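5.3 Failure analysis: late release on soft items

Most of what we learned in this study came from the episodes that did not work, and the most interesting of them share one fault. In the put-in tasks, where a soft item has to be pushed into an opening and let go, the policy often did everything right up to the last moment and then carried the item back out again. We call this late release. It is a small thing to watch and a surprisingly rich thing to study!

We first noticed it in January, while testing the Zirkura policy on held-out items. Rigid items such as cups and small boxes showed nothing odd. Cloths did. The fingers would lower the cloth into the opening, pause, and begin to lift while still partly closed. Sometimes the cloth slipped free on the way up and stayed where it belonged. Sometimes it came up with the fingers and dropped on the outer surface. In the worst cases it stayed pinched at one corner and trailed along behind the gripper through the whole return motion, which our scoring script happily counted as a success, having checked only that the lowering step had finished.

That scoring mistake is ours, and we want to be plain about it. The results in our earlier workshop report were too kind to the policy for this reason. All numbers in the present paper come from a second pass in which Bontu Hailu and Viorica Cârstea watched every episode to the end and marked where the item finally came to rest.

Our training set for this task holds 4,000 demonstrations recorded with hand-held grippers. After the second pass over the test runs, we went back to the demonstrations to ask whether the fault had been there from the start. It had. Of the 4,000, we marked 944 in which the fingers began to rise before they were fully open. People do this without thinking. A person holding the tool feels the cloth catch on the rim, knows it will stay, and starts to move away while the fingers are still opening. The policy has no such feeling to go on. It sees the rise and the half-open fingers together, and learns them together. 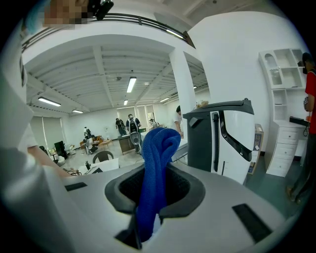 Figure 4. Put-in task with a blue microfiber cloth, seen from the hand-held gripper. The lower part of the cloth is inside the opening and the upper end is folded over above the rim.

Soft items also make it hard to say when the job is done. A cup is either in or out, but a cloth can be half in and still be perfectly fine, or half in and about to spring back. Our labelers argued about this at length (Bethel Tamiru kept a list of the disputed cases, and it was long). In the end we settled on a simple rule: an episode passes if the fingers are clear of the item, the gripper has moved away, and the item has stayed put for 5 seconds. Episodes that ended sooner were left out of the test scores.

We tried two repairs. The first was to drop the 944 marked demonstrations and train again. This helped with thin cloths and did nothing we could measure for thick ones. The second was to keep every demonstration but shift the release label earlier in the marked ones, so that the fingers are taught to open fully before any upward motion. The second repair worked much better, and we were delighted to see the trailing-cloth failure vanish from a fresh set of 500 test runs. Some plain drops on the outer surface remain. Most of these begin with a poor first grasp, a separate problem that we take up in Section 5.4.

There is a safety side to this too. During one run at the Costeston site, a trailing cloth wrapped around a finger joint and the arm kept pulling against it until Ecaterina Tudose pressed the stop button. There was no injury and no damage beyond a torn cloth, but the force limit had been set for rigid items and did not trip. We now use a lower limit for the whole of the return motion, and the Flakus controller halts if the fingers report anything between them after release. Both settings were in place for all runs reported in Table 3.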